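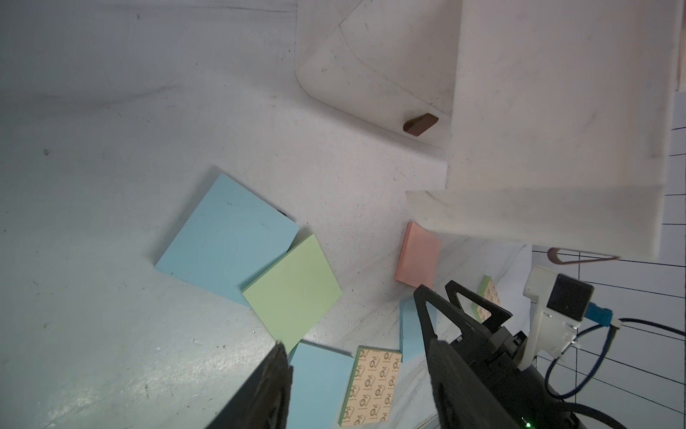
Drawer unit and note pads, tiled bay
Suvancombe workshop, July 2020

Purpose: settle which drawer takes what before the unit goes over to the Bickerstaff room. At the moment pads and cloths end up in whichever drawer is open.

Unit
White plastic, three drawers, small brown handle on each. The top is a shallow tray with a raised rim. It collects dust and marks quickly and a damp cloth only shifts some of it. Scuffs on the drawer sides are old and can be ignored. Outside depth 311 mm, measured with all drawers shut. The handles are narrow. Pull straight; pulling from one end makes the drawer rack in its runners, worst on the bottom one.

Pads
Square sticky notes in light blue, pale green and pink. Full pad weighs 111 g on the Altach scale, part-used ones obviously less. Left on the table they get pushed over each other and the edges pick up grit. The blue shows specks more than the green does. Proposed rule is one colour to a drawer, pads flat, gummed edge to the back.

Tried flat against on edge. On edge takes less floor and the colour can be read from above, but a single pad leans on the side wall and slides down when the drawer is shut with any force. Flat is slower to fill and stays put. Going with flat.

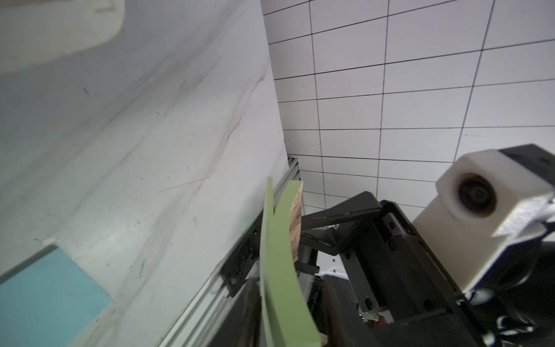

Table surface needs wiping before any of this is repeated. The marble pattern hides crumbs well and they are easily carried into the drawers on the underside of a pad. Wipe along the wall joint as well, where the bench meets the tiles. Do not use the Norkine cleaner on the tiles: in March it left a film along the black joints that took two goes to remove.

Cloths
Light blue squares, same general colour as the blue pads, and this has caused mistakes. From above, a folded cloth and a blue pad in a half-open drawer look much alike. Cloths therefore go in the bottom drawer only and no pads go in with them. Fold once and lay in loosely. A tight fold springs up and catches the underside of the drawer above. The current bundle of cloths is 227 g, which the bottom drawer carries without sagging.

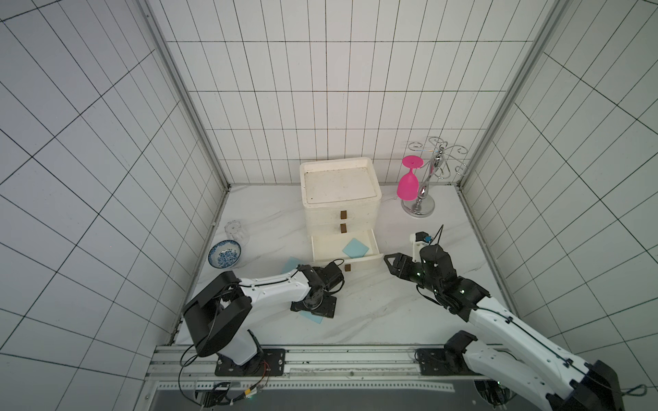

Bottom drawer out, cloth in. Glass cup and patterned bowl over to the left.

Crockery
The blue-and-white bowl and the clear cup are staying in the bay for now. Store the cup upside down. The bowl should be kept further from the front corner of the unit, where an open drawer passes over or against it depending on how it is sitting. No chips found on the rim. The silver stand with the twisted stem is top-heavy on one side when loaded; leave it at the back right, clear of drawer travel. 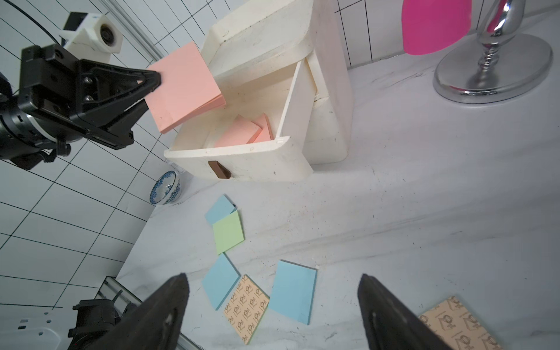
Pink pads and the open drawer, bowl close to the front corner.

Open points
Hsin-yi Ho wants the pink pads in the top drawer as they are used most. No objection. Green to the middle, blue to share with green until the second unit arrives, divider to be cut from card.
Labels: not on the handles, too small. Try the left end of the drawer front.
Check whether the bottom runner can be eased or needs replacing.
Re-measure depth with the bottom drawer fully out, for clearance at Bickerstaff.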